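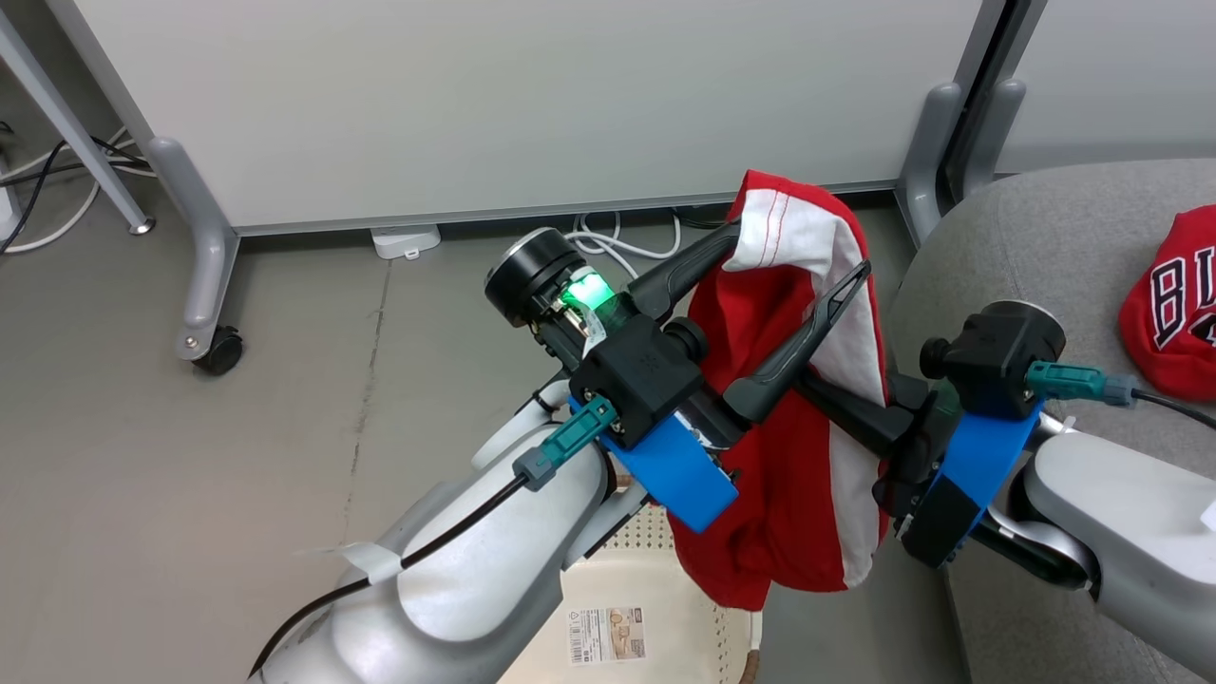

Two arms, one red and white garment and a cream laundry basket at the Flaklow open day.

I went to the Flaklow open day in April expecting to look at machines for an hour and then find the tea. I came home and rearranged my whole laundry corner instead! So this month's page is a bit different – household tips, but picked up from watching a pair of robot arms deal with a basket of washing.

The demonstration was in Hall 2, in a corner done up a bit like a sitting room, with a grey seat and a red cap left on it (which made me feel quite at home, as there is always a hat on my sofa). I stood there far longer than I meant to. When you do a job every day you stop noticing how you do it, and seeing something else tackle it at its own slow pace makes you look at it all over again.

Hold it up before you do anything else

The bit I liked best was when the garment was held up over the basket, pinched by a fold and left to hang. I've always grabbed things in a wad and thrown them at the pile. Now I take each piece by a fold near the top, lift it clear of the rim and let it drop into its own shape. You can spot the inside-out sleeve straight away, and the sock that has crept into the hem. It adds next to nothing to the job and my piles are so much neater.

Use your second hand as a guide

Watch yourself sorting the washing one evening and see what your other hand is up to. Mine was usually holding a mug. With one hand gripping and the other just resting on the edge of the cloth, a big shirt stops swinging about and you can find the side seam without hunting for it. This works a treat with pillowcases too, and with those awful stretchy fitted sheets, although I still lose my temper with the fitted sheets.

Put the basket where your hands already are

I used to keep mine on the floor by the machine and bend double for every vest. The demonstrator told us they had moved theirs 5 times before the arms could reach it comfortably, and I thought, well, I've never moved mine once! It now sits on an old stool at hip height and my back is very grateful. If you haven't got a stool, a sturdy crate turned upside down does the same job, but put a scrap of rubber matting on top or the basket will skate off.

A basket with holes in the sides is worth having as well. Mine was a solid tub from Fudholm, handsome enough, but anything slightly damp at the bottom went musty by the next morning. I've given it over to the dog's toys and bought a cheap plastic one.

Strap your cables down

Have a look at the tape on that left arm, holding the cable along the top. I came home and did the same to my iron, more or less – two soft fabric ties fixing the flex to the end of the board, with plenty of slack left for the far side. No more dragging it across a collar I've just pressed. Don't use sticky tape on anything that gets warm, though, and do check the flex for wear while you're at it.

Do one kind at a time

Someone in the crowd asked how many garments they had practised on and the answer was 302, which got a little gasp. They had apparently gone through all the tops before starting on trousers. I tried that with our Sunday-best heap and the everyday one, all tops, then all trousers, then the small stuff, and you do get into a rhythm. I was finished before the end of my radio programme.

If you fancy going yourself, the next one is at the Zalteveck site in the autumn, with doors from 3 in the afternoon. Wear flat shoes, as it's hard floors all the way round, and get to the Başaran coffee stall early because the almond buns go quickly.

Next month I'm back in the kitchen with limescale, so do send me your kettle tricks.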